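Conserver les bananes à température ambiante : régler la maturation

Mai – par Thirumalai Annamalai
14 partages – 3 commentaires

La banane est un fruit climactérique : sa maturation se poursuit après la récolte, sous l'effet de l'éthylène qu'elle produit. Trois paramètres sont à la portée d'un particulier, à savoir la température, la circulation de l'air et la proximité d'autres fruits. La procédure qui suit suppose un achat hebdomadaire en magasin, sans matériel spécialisé.

1. Choisir le stade à l'achat

Relever la couleur de la peau et celle des extrémités. Un fruit vert aux deux bouts demande plusieurs jours d'attente. Un fruit entièrement jaune se consomme rapidement. Pour une semaine complète, prendre deux lots de stades différents et les ranger séparément. Écarter les fruits dont la peau est fendue au niveau du pédoncule, car la chair s'y oxyde en premier.

2. Fixer la température

La plage utile se situe entre 14 et 20 °C. En dessous de 12 °C, la peau des fruits verts grisonne et la maturation peut s'arrêter définitivement, même après retour à température ambiante. Au-dessus de 25 °C, la chair ramollit avant que la peau ait fini de virer. Mesurer la température à l'endroit exact du stockage : un plan de travail situé au-dessus d'un lave-vaisselle peut dépasser de plusieurs degrés le reste de la cuisine.

3. Séparer ou regrouper

Pour ralentir, détacher les fruits, les espacer et les tenir à l'écart des pommes, des poires et des avocats mûrs. Le film plastique serré autour des pédoncules a un effet variable selon les lots ; je ne l'utilise plus.

Pour accélérer, placer les bananes dans un sac en papier fermé avec une pomme mûre. Contrôler toutes les 6 heures à partir du deuxième jour. Le sac en plastique est à proscrire : il retient la condensation et favorise les moisissures au pédoncule.
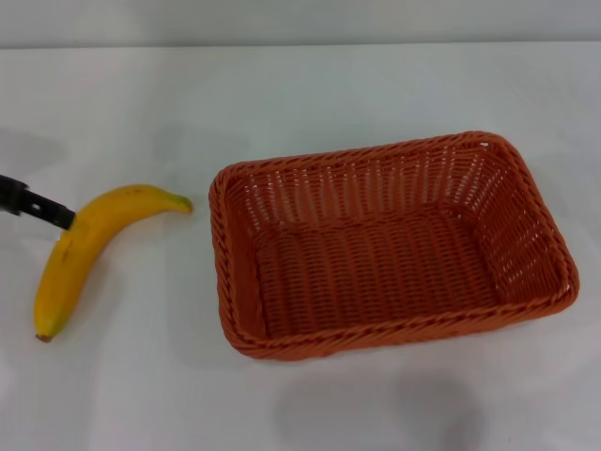
Banane mûre et panier tressé.

4. Choisir le contenant

Un panier ajouré convient, à condition de ne pas superposer les fruits. Les points de contact marquent la peau et la chair brunit dessous. Poser les bananes courbure vers le haut, les extrémités en appui. Le crochet de suspension supprime ces points de contact mais charge le pédoncule ; sur un fruit très mûr, celui-ci finit par céder. J'ai utilisé pendant 2 ans le modèle Binik, puis une simple corbeille Pesis à fond plat, sans différence notable sur la durée de conservation.

Laver le contenant à l'eau savonneuse entre deux lots et le sécher complètement. Les résidus de pulpe attirent les drosophiles.

5. Passer au froid

Une fois le stade voulu atteint, le réfrigérateur devient acceptable. La peau noircit en une nuit, la chair reste ferme quelques jours de plus. Pour la congélation, éplucher, couper en rondelles de 2 cm, étaler sur une plaque, puis mettre en sachet dès que les morceaux sont pris. Une banane congelée avec sa peau s'épluche très mal.

Noter la date sur le sachet – l'aspect ne permet pas de distinguer un lot récent d'un lot ancien. Au-delà de trois mois, réserver les morceaux aux pâtes à gâteau et aux boissons mixées.

Commentaires (3)

Budum
Chez moi la cuisine monte à 27 °C l'été. Le cellier est à 16, j'y mets tout le lot et je remonte deux fruits à la fois. Ça marche bien.

Arabzadeh
Pour le sac en papier, faut-il le fermer complètement ou laisser une ouverture ?

Thirumalai Annamalai
@Arabzadeh : replié une fois sur lui-même, sans agrafe. Le papier laisse passer assez d'air.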